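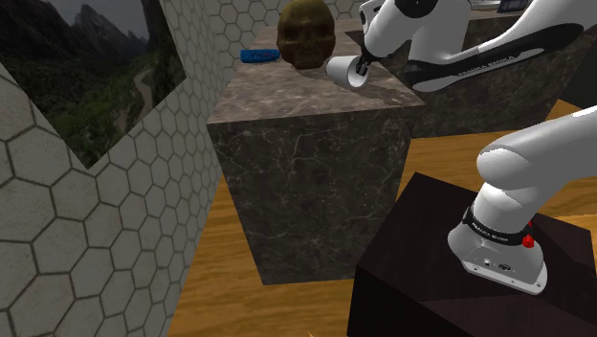

Leitura: 1 min

Imprimir | Enviar por e-mail

Confesso que nunca liguei muito para gasodutos, até passar uma manhã em Cabral com o Hipólito Escobar, que negocia contratos de gás há uma eternidade (e fala pelos cotovelos!). A Hedine quer vender os seus 37% do terminal à Stesteo, e o governo regional diz que sem a assinatura dele não há venda. São 139 quilômetros de tubo parados e um prazo de 90 dias correndo. Perguntei quem cede primeiro. Ele riu, pediu outro café e apostou na Hedine. Eu apostaria no governo, que tem eleição em agosto.

Leia também
Savis adia leilão de 4 blocos em terra
O preço do gás no inverno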